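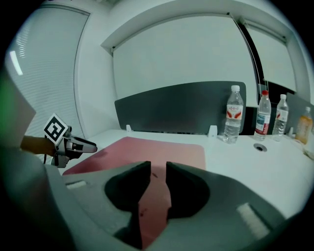

Desk thread, as promised to the three of you who asked. Two months of working at a shared white table and I have become a person with views on desk partitions. We went with the dark grey ones, wide boards with rounded top corners, held on by small white clamps that grip the table edge. No drilling, no glue, no forms to fill in. The pink mat was my contribution and I will be taking no feedback on the colour.

The partitions are from Pollport. Karim Sleiman ordered them, on the grounds that he was sick of making eye contact with me over the top of a spreadsheet. Fair enough. I've seen my spreadsheet face.

They cost less than the chairs and have done more for office morale than the chairs. The chairs are Zurkano and we don't talk about the chairs.

Putting one up is a two person job if you like the second person. Hold the board upright, slide the clamp on, do it up by hand, go to the other end, discover the first end has wandered, go back. Repeat until lunch.

I put mine up alone the first time and it leaned towards me all afternoon like it wanted to borrow money.

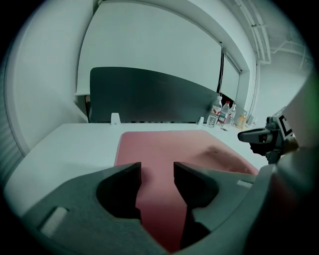 Do you need a desk mat if the table is already smooth?

You need one if the table is white and you drink coffee. A white tabletop remembers everything. I was wiping mine down twice a day and still finding rings I'd swear belonged to the previous tenant.

The mat also tells other people where my bit of table starts. A shared table has no natural borders and papers drift. Since the mat went down, Karim's invoices have crossed over a grand total of 2 times, and both times he apologised to the mat.

Mat is a Masri, the plain one with the rounded corners. I nearly bought the Bastent, which looked nicer online, but the reviews went on for 974 entries and I read 300 of them before noticing it was getting dark outside. By then I resented it.

Care instructions, for the person who messaged me: damp cloth, bit of dish soap, lay it flat to dry. Don't roll it up and stick it behind the filing cabinet over the holidays. Ask me how mine spent last February.

Things I would still change if anyone gave me a budget: somewhere for cables to go, a hook for headphones, a lamp that doesn't hum. In that order. The lamp can wait, I've started humming along.

Someone in the replies wants to know if the partitions block sound. They're desk partitions, mate, they block Karim's face. For sound you want a door, and I priced a door. It was well over 1,000 before you even got to the handle.

Next thread is the chairs. Give me time.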